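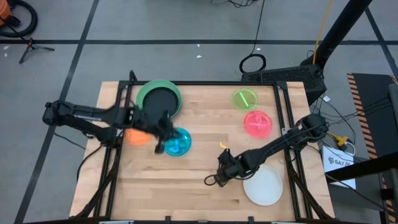 盘子与夹爪：在普雷罗苏斯的开放日消磨一个下午

三月里的一个下午，我比约定的时间早到了二十分钟。普雷罗苏斯的实验室在托多罗瓦路尽头一幢旧厂房的二层，楼下原先是做纽扣的，楼梯扶手上至今还嵌着一排排扣子，被人摸得发亮。我在那儿站着看了好一会儿，直到有位姑娘从上面探出头来喊：“是来看机器人的吧？别在楼梯上冻着，上来喝茶！”

喊我的人叫吴艺琳（Ye-rin Oh），韩国人，中文是在青岛念书时学的，说快了带一点海蛎子味儿。她负责这天的接待，也负责给茶壶续水。我原以为开放日会有横幅、有签到台、有印着标语的纸袋，结果都没有，只有一张长凳上摆着些一次性纸杯，旁边一盒开了口的苏打饼干，来的人自己拿。

说是开放日，来的多半是附近的街坊和学生家长，还有两位从邻市养老院来的护理主管，一路都在小本子上记东西。大家先被领着在走廊里听了一段介绍。这个实验室的项目叫“弗卢姆利”（Flurnumley），做的是双臂操作，想让机器人学会收拾餐桌：把各种颜色的小东西从一只盘子挪到另一只盘子，或者放进碗里。听上去实在是小得不能再小的事，我身后一位老先生当场就笑了，说我孙子三岁就会。吴艺琳也笑，说那您孙子可比我们走得快多了，我们是从头学起的。

推门进去，灰色的地面上贴着黑胶带，拉出一个个大方格。中间那张木头台面是浅色的拼条实木，外头围着一圈黑色铝型材，两条黑色机械臂一左一右，从两边朝台子中央伸过来。我对机器人的印象还停留在汽车厂的宣传片里，总以为它们个个有一人多高，动起来呼呼生风，没想到眼前的场面竟有几分像两个人隔着桌子吃饭，你伸一筷子，我伸一筷子。

台面上散着六只圆圆的盘碗，颜色一只一个样，热闹得很。大绿碗摆在靠后的地方，底下是一只半透明的蓝绿色盘子，里面躺着一件蓝色的小东西；另一只青柠色的盘子里斜搁着一根翠绿的小棍儿。左边那条手臂的夹爪就垂在蓝绿色盘子的上方，晃悠悠的；右边那只则压得很低，凑在白盘子旁边，指尖那里露出一点黄。一屋子大人忽然都不说话了，眼睛跟着那一点黄走。我旁边的小男孩把饼干举在嘴边，半天忘了咬。

后来我才有机会和项目的负责人斯内扎娜·尼古拉伊迪斯（Snežana Nikolaidis）坐下来聊。她个子很高，说话却轻，讲到要紧处喜欢用手指在桌上画圈。她年轻时学的是钢琴修复，后来半路改行做控制，同行里颇有人觉得奇怪，她自己倒觉得顺理成章。“修琴的时候，你要知道一个键按下去，哪里会有一点点阻力，”她说，“夹东西也是这样，力气给多了，盘子就跑了；给少了，东西就掉了。我这半辈子都在跟那一点点打交道。”

我问她为什么偏偏选盘子。她想了想，说起她外婆家的厨房。外婆晚年手抖，最怕的事不是做饭，做饭可以慢慢来，怕的是饭后收桌子，一摞盘子端起来，全家人都跟着提心吊胆。外婆又要强，谁去帮忙就跟谁急。“我那时候就想，要是有个帮手，它不是人，外婆大概就不会觉得丢面子了。”这话说得家常，旁边那两位护理主管听了，却同时抬起头来，其中一位说，我们院里就有好几位这样的老太太。

项目做到现在是第2个年头。第一年几乎都花在“教”上：由人来示范，一遍一遍地把东西拿起、放下，机器把动作记下来，再拿去学。我在墙边的白板上看到一个写得很大的数字，2,402，下面画了两道横线。吴艺琳告诉我那是迄今攒下的示范遍数，最近一次更新是她写上去的，写完大家去吃了一顿火锅。其中大约600遍是她一个人做的，做到后来夜里做梦都在分颜色，早上起来把袜子按色系排了一抽屉。

她说最难缠的是半透明的盘子。白盘子老老实实，一眼就能看明白；半透明的东西会把底下的木纹透上来，光线一变，边沿在哪里，机器就拿不准了。他们试过换灯，试过挪窗帘，有一阵子干脆想把这些盘子全扔掉，统统换成白瓷的。斯内扎娜不同意，她说谁家的碗柜里没有几只买饮料送的塑料盘呢，总不能让人家为了请个帮手先把碗柜换了。于是盘子就这么留了下来，颜色反倒越添越多，据说有几只是吴艺琳逛夜市套圈套来的。

聊到这里，那位说孙子三岁就会的老先生又凑了过来，很认真地问，要是两只手抢同一样东西怎么办。我心想这问题问得好，自家孩子抢菜还要打架呢。斯内扎娜拿起两支铅笔当手臂，在桌面上比划给他看：两条手臂是一起规划的，一只要往中间去，另一只就得先让开，等的那一会儿看着像发呆，其实是在让路。老先生点点头，说那比我们小区停车强。大家都笑了，笑得最响的是那个小男孩，虽然我不太相信他听懂了。

当然也有人问价钱，问什么时候能买回家。这方面吴艺琳答得很坦白，她说眼下谈不上，家里不比这张台子，有油、有水，有猫跳上来，还有永远找不到盖子的保鲜盒。他们跟一家叫布坦斯（Butance）的餐具公司正在商量，想借一批日常用的旧碗盘来，磕了边的、掉了花的都要，越旧越好。等这批东西学得差不多了，再去附近的社区食堂找个角落，挑不忙的时候试试看。至于几时能成，她没有说，只说食堂的阿姨已经打过招呼，让机器人去的时候记得戴帽子。

我喜欢这样的回答。这些年采访过的实验室也不算少，听过许多“三年之内”“彻底改变”之类的话，回头翻笔记，多半都落了灰。普雷罗苏斯这19个人（连同隔壁做软件的几位一起算）说话倒是都不急，仿佛和那两条手臂待久了，性子也给磨慢了。斯内扎娜跟我说，她现在在家洗碗，会不由自主地留意自己的手是怎么转过去的，手腕先动还是手指先动，有一回想得出神，水漫了一地，挨了女儿一顿说。

临走时天已经有些暗了，茶也续到了没有颜色。那两位护理主管留了下来，还在和斯内扎娜商量能不能带几位老人来看看，轮椅怎么上二楼，厂房的货梯还开不开。吴艺琳送我到楼梯口，往我口袋里塞了一把剩下的苏打饼干，又叮嘱说下一次开放日也许放在五月，到时候旧碗盘该到了，让我带上家里不要的盘子来，什么花色都收。

我回家翻了翻碗柜，找出一只印着鲤鱼的搪瓷盘，是我母亲从前装瓜子用的，边上磕掉了一块。已经洗干净，收在门口的布袋里了。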